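Section 4: Making your first batch of frozen yoghurt

By now you have unpacked your Kaltix, washed the removable parts and left the machine standing upright overnight so that everything inside it can settle. Thank you for being patient with that bit, we know it is hard to wait when there is a tub of ripe mangoes looking at you from the worktop! This section takes you through a plain vanilla yoghurt from start to finish. It is a forgiving recipe and a good way to get to know the sounds and rhythms of the machine before you move on to custards and sorbets in Section 5.

What you will need

507 g thick plain yoghurt, full fat if you can get it
6 tablespoons caster sugar
1 teaspoon vanilla extract
A small pinch of salt
The mixing bowl, paddle and lid from the box

Note: The odd-looking weight of yoghurt comes from our own test kitchen, where we filled the bowl to the lower line and then weighed what was in it. A spoonful either way will do no harm at all.

Before you start

1. Put the yoghurt in the fridge for at least four hours. Cold mixture freezes quickly, and quick freezing gives you small crystals and a smoother spoonful.

2. Check that the machine is on a flat surface with a hand's width of clear space on either side. The vents are low down and do like to breathe, so please keep tea towels and recipe books well away from them.

3. Plug in and press the round button once. The display shows four dashes and then the word READY. 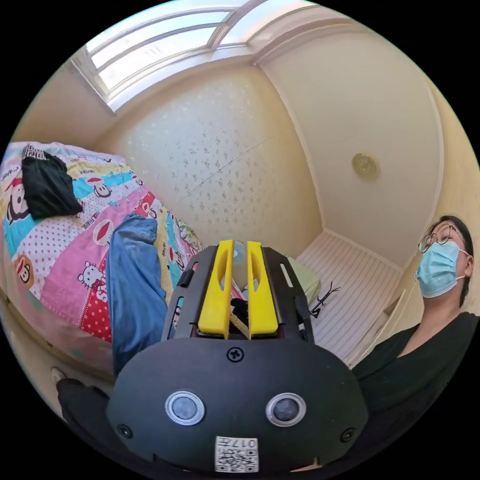
4. Turn the dial to SOFT and press the round button again to begin pre-cooling. Leave the lid on while this is going on. You will hear a low hum and perhaps a click or two, all quite normal.

Mixing and churning

5. Whisk the yoghurt, sugar, vanilla and salt in a jug until you can no longer feel any grains of sugar when you rub a little between your fingers. If your yoghurt is very thick, let it stand in the fridge for ten minutes and whisk it again.

6. When the machine beeps twice, lift the lid and fit the paddle over the centre post. Give it a gentle wiggle – it should drop the last little way and sit flush with the bottom of the bowl.

7. Pour in the mixture, keeping below the upper line, and replace the lid. It does grow as air is folded in, and a bowl that looked sensible at the start can end up pushing at the lid.

8. Press START. The display will read 2000, which is the opening count for the SOFT programme and runs down to zero as the paddle turns. You can stop before then if you like a looser texture.

9. If you are adding fruit or chocolate, drop it through the flap in the lid when the machine beeps once, a small handful at a time.

CAUTION: Never put a metal spoon through the flap while the paddle is moving. Press STOP, wait for the paddle to come to rest and only then have your taste.

CAUTION: If the paddle stalls, the display shows HOLD. Switch off at the wall and let the bowl soften for fifteen minutes before trying again. Please don't be tempted to lever the paddle free.

Serving and storing

10. Scoop the yoghurt out with the plastic spatula and eat it straight away, or move it to a shallow lidded tub and freeze it for two hours if you prefer a firmer scoop. Homemade yoghurt sets rather hard overnight, so take it out a little while before pudding.

11. Let the bowl come back to room temperature before you wash it by hand in warm soapy water. The cleaning chart in Section 7 covers the lid seal and the flap.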